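Home | Ask | Topics | Grippers & Arms | Cameras | Kit Swaps | Log in

Which fingers for soft, sticky things, and is a fixed camera worth it?

posted by lelthorpe_bench

Hi all. I've got a two-arm table set up for pick and place and I'm trying to settle on fingers before I spend any more money. We've been using doughnuts as the test load, moving them between plates on a woven mat. They're a good nasty mix: round, top heavy with icing, and every one is a slightly different height.

At the moment I'm on the long black fingers that came with the Clonby arms. Hitex do a softer padded pair for the same mount, and a mate swears by the Hellström three-finger one, which costs a lot more (934 for the pair, gulp). I've done 36 tries with the Clonby fingers so far and 22 were what I'd call clean, meaning picked up, put down and no thumbprint in the icing. The rest were either squashed or spun round on the plate and got away from me!

My other question is cameras. I've got one at the wrist on each arm and one fixed one looking across the table. The fixed one sees the other arm beautifully but I can't judge how deep the plates are from it. Would you keep it, move it or bin it? Views below, the middle one is from the fixed camera and the other two are from the wrists.

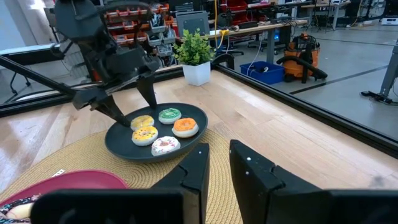
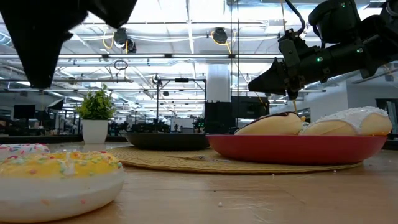
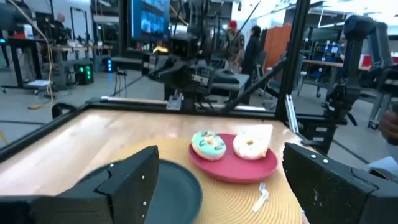
Replies (3)

padded_jaws

I went through this with bread rolls last winter, so similar sort of misery. Go for the softer pads first. They're cheap, they swap over with 2 screws and you'll learn more from a week with them than from reading spec sheets. Long hard fingers are fine on anything with a firm edge, but icing just shears off under them.

Before you buy though, try closing lower down. In your first wrist view the other arm's tip is right by the yellow sprinkled one, more or less at icing height. If you can get down beside the pale part and squeeze there, you've got something that pushes back. I'd also slow the last bit of the close to a crawl. My clean picks went up a lot just from that, same fingers, same rolls.

One snag is that five on one plate doesn't leave much space for a finger to get in between. Start with two on a plate, like you have in the last view, and build up once that's boring. And wipe the fingers between goes, sugar builds up and then they let go late.

camera_shy_kev_no_more

Keep the fixed one!! I took mine off to save on cables and regretted it within a day. The wrist view is great until your own fingers get in the way, and yours do take up a good chunk of the bottom of the picture, there's a plate half hidden behind the left one in the last shot.

What I'd change is the height. Yours is sitting so low that the black plate is nearly a line, so of course you can't tell how deep anything is. Get it up on a pole and tip it down, 45 degrees or thereabouts, and you'll see into the plates and still see the gap under the jaws. That gap is the bit you really want, it's what the low view does well. If you can stretch to a second fixed camera, leave this one where it is and put the new one up high.

Also I'd shift that front doughnut. It's so close to the lens that it fills the whole corner and it's a bit blurry anyway.

Can't help on fingers, I only do boxes.

old_servo

Had the Hellström on loan in April. Lovely thing, far too wide for a crowded plate. Save your money.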